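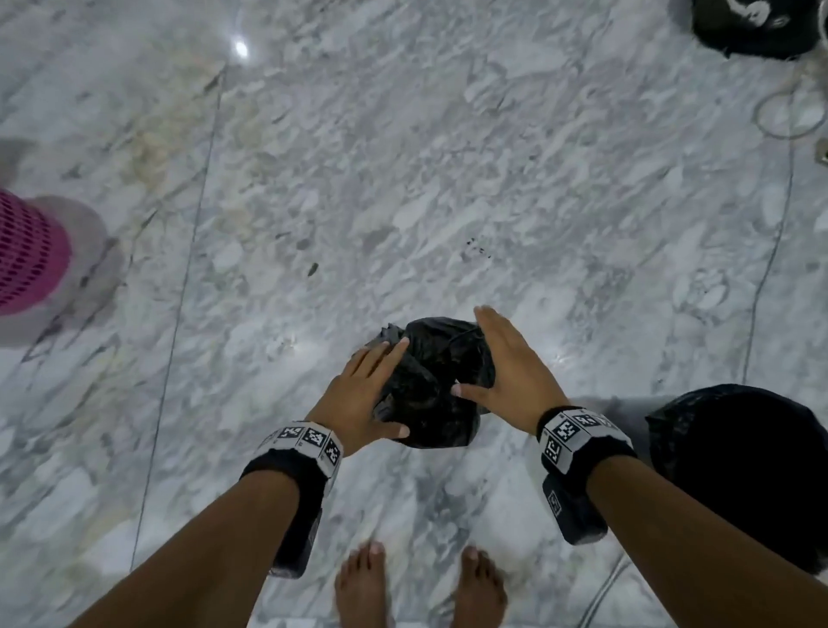
Good Practice Rules for Recording Household Chores – Project Report

June 2, 2018
By the Sesix student group

Our group wrote a short rule set for recording hand tasks that a robot is meant to learn later. The task was garbage bags. Draft one was too long, so we cut it.

Rule one, markers. Wristband tags stay uncovered, no sleeves over them. Rule two, cables get checked before every take. Rule three, same start and stop point for evry clip. 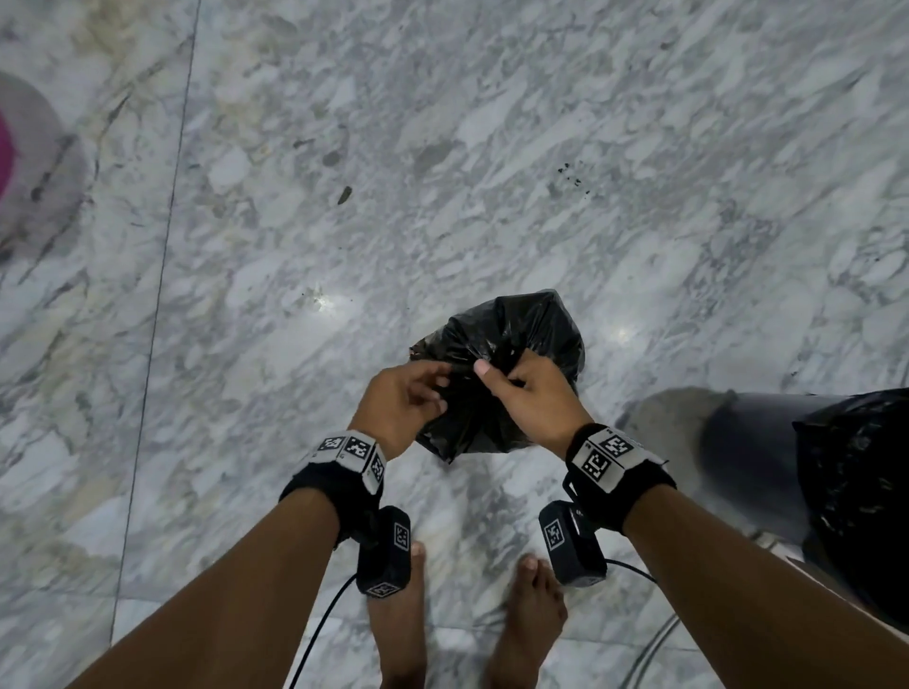

Finlay Chisholm
Report writer, second year

Target was 1000 clips, we kept 800 for the labelling trial. Kaan did the labels, Jennylyn checked them against the rules. 268 got sent back – mostly bad start points. Labelling "tie" and "press" as one action was my mistake, fixed in version two. 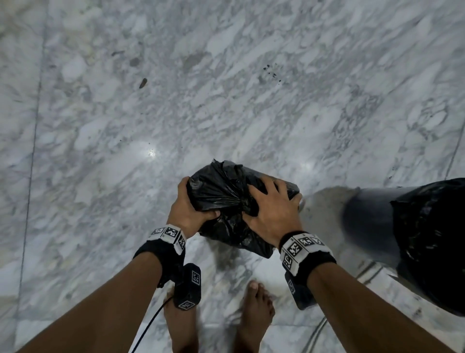
Who decides if a clip gets thrown out?
The checker does, never the person who recorded it.

Senad wanted a fourth rule on floor glare. Not tested yet, so it's left out untill July.

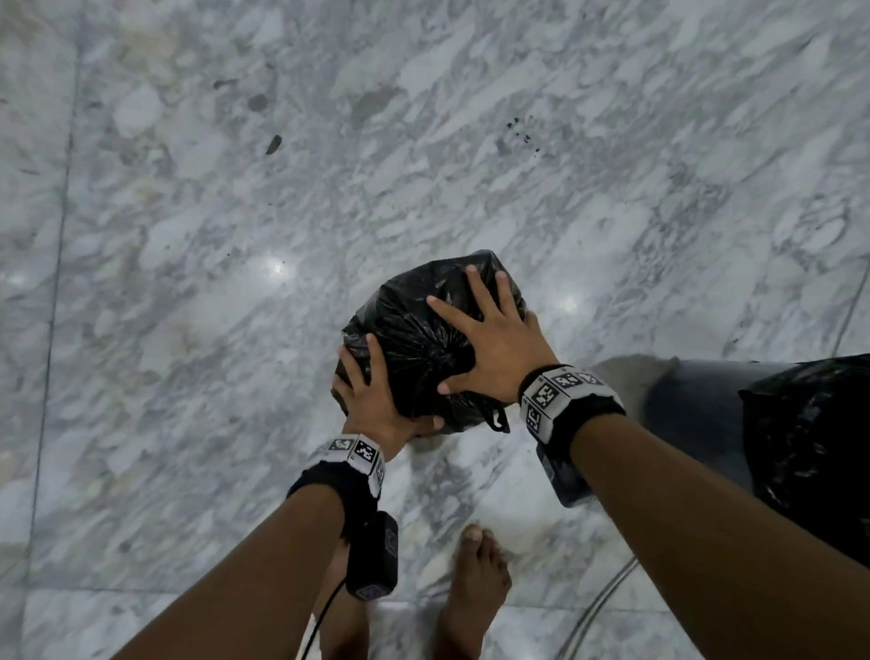
What's left to do

Rename the files. Split tie and press in the old labels. Send the rules to the Pludberg group for comment.

Contact: Jennylyn Evangelista, Sesix project | © 2018 Sesix student group | Back to top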